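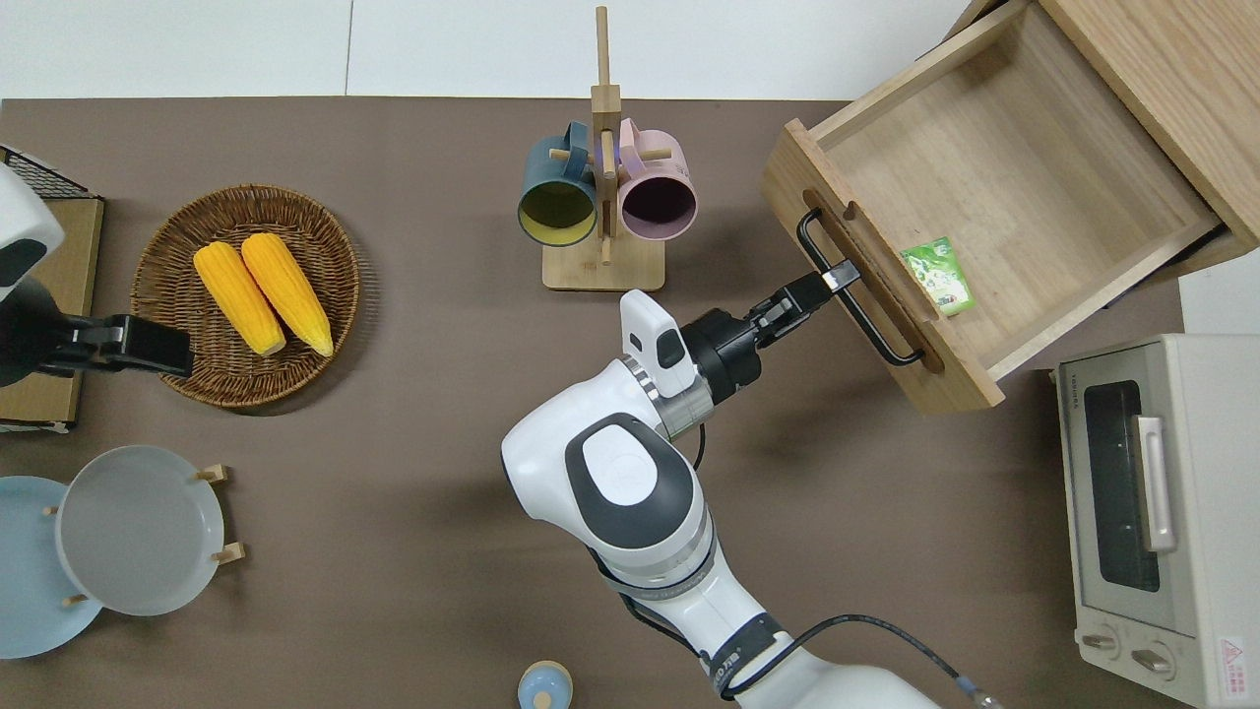

Hi Ximena, it's been a busy stretch since my March note, so I'll start with the nomination file for the Stoltgate mill quarter. The full draft is finally in one piece! It covers the main mill, the canal basin and the workers' rows on Sorari Street, and the national heritage office has it for a first read. The rows took the longest. Families kept their everyday stuff in very ordinary furniture, plain wooden cabinets with a drawer you pull out by a bar handle, mugs hanging on a wooden tree, and I've been arguing hard that the inside of the houses belongs in the file along with the brick fronts. The office seems to be warming up to it.

On the inventory, we've now recorded 1436 features across the site, against the 1783 listed in the old survey. The gap worries me less than it did last time. A lot of the old entries turned out to be the same thing written down twice (one canal bollard had its own entry in both the basin list and the street list, and a third under "misc ironwork"), and I'm cleaning those up as I go. What's left is mostly the roof spaces of the main mill, where we still don't have safe access. Figueroa, the scaffolding firm, has promised a tower for the north end, and I'd like to get up there before the weather turns.

The boundary is the messy part. The heritage office asked us to explain why the buffer zone stops at the rail line when the Jascombe dye works, on the other side, is clearly part of the same story. Fair question. I've drawn 2 versions, one with the dye works inside the buffer zone and one that leaves the line where it is, and I'm leaning toward the bigger one. It does mean 556 more property owners to write to, plus another round of evening meetings – the last round ran way past ten at night, but people stayed and the comments were really useful.

Money: we're under on travel and over on map work. The boundary redraw ate the whole mapping line, so I'd like to move what's left from travel to cover it. No change to the total. If you need that as a separate letter, just tell me what wording you like and I'll send it over.

Still open: the comparative study. I have good material on other textile towns and almost nothing on dye works, so that chapter is thin and the reviewers will spot it right away. I've asked two archives for plans and am waiting on both. The management plan is drafted up to the section on flooding, and the town's engineer wants to see that one before anyone else does.

Next up are the owner letters, the north roof and the dye works chapter, in that order unless you'd prefer the chapter sooner. Could you let me know on the travel money before I book the map people again?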